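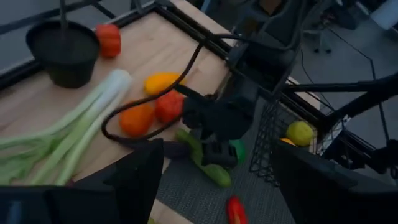
### 4.2 Does table colour change what people eat?

Liyanage and Samarakoon have argued that families with pale tables eat more vegetables than families with dark ones. We are not convinced. Their claim rests on a mail survey in Brondirora, where 3,728 households sent back a form and 3,310 of those forms could be used. Only 868 answered the question about the table at all. The authors treat the rest as if they would have answered the same way, and give no grounds for it.

The form also asked people to remember what they had eaten over the whole of March. Few of us could do that for last week. People who like to think of themselves as healthy eaters tend to round up, and a bowl of peppers that sat on the bench until it went soft may well have been counted as dinner.

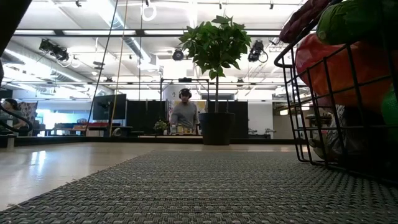
Income is a further problem. Kumudini Liyanage kindly sent us the Skorkport follow-up, which drops renters altogether, so any effect of furniture is tangled up with who could afford to choose it. Once we sorted households by rent or mortgage, the gap in servings shrank to less than one a week.
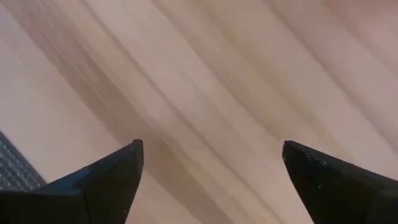

Colour itself was poorly measured. Households ticked "light" or "dark" with no sample card, and the two of us disagreed on 12 of the tables we later visited. A surface like the one in Figure 3, light-coloured wood with a pale grain, is easy to place. Honey-coloured pine under a yellow bulb is much harder, and the form had no box for it. We would want the question asked again, with a card, before giving the result any weight.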